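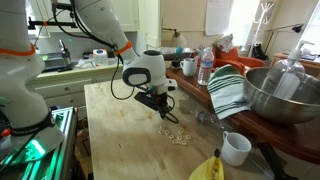

Skuvley Table Chores
Data card, revision of May 17, 2025

Summary

Skuvley Table Chores is a set of teleoperated recordings made to test whether a fixed arm with a two-finger gripper can clear and tidy a kitchen table at a usable rate. It contains 1460 episodes recorded at the Trastville kitchen. The short answer so far is no, except for rigid objects standing upright with clear space on all sides.

Contents

719 episodes: loose dry cereal, moved or gathered
500 episodes: mugs and other rigid tableware
Remainder: clear plastic and glass-like items, bags, mixed clutter

Each episode has joint states, gripper width, operator commands and a one-line task string. Task strings were typed by the operator and are not normalized – "pick up cereal" and "clear the cereal" are the same task.
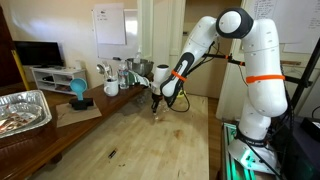 Gripper lowered to a clear, shiny object on the pale wood tabletop.

Known difficulties

Transparent objects. Depth readings on clear items are unreliable and often return the tabletop. We left the holes in the depth maps unfilled. Policies trained on color alone did better here than policies given depth.

Small loose pieces. A parallel grasp takes one piece of cereal at a time, and a person with a sponge finishes the same table in seconds. The best policy by Riis cleared the full patch in 42 percent of its trials.

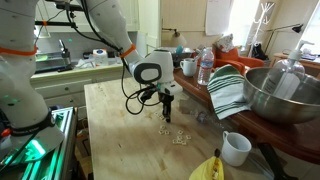

Piece shape also matters. Policies trained on one kind of cereal dropped more pieces when given another, so the train and test splits keep the kinds apart. Use the supplied split files; random splits leak.

Not covered

Wiping, washing, folding and pouring. Nothing in the set supports claims about unattended operation. An operator held the stop button in every episode.

Loading

The reader in Palen 2 or later opens the files directly. Older versions drop the gripper width channel without a warning.

Maintainers

Souad El Fassi (recording), Grímur Ravn (splits and baselines). Report bad episodes by episode number.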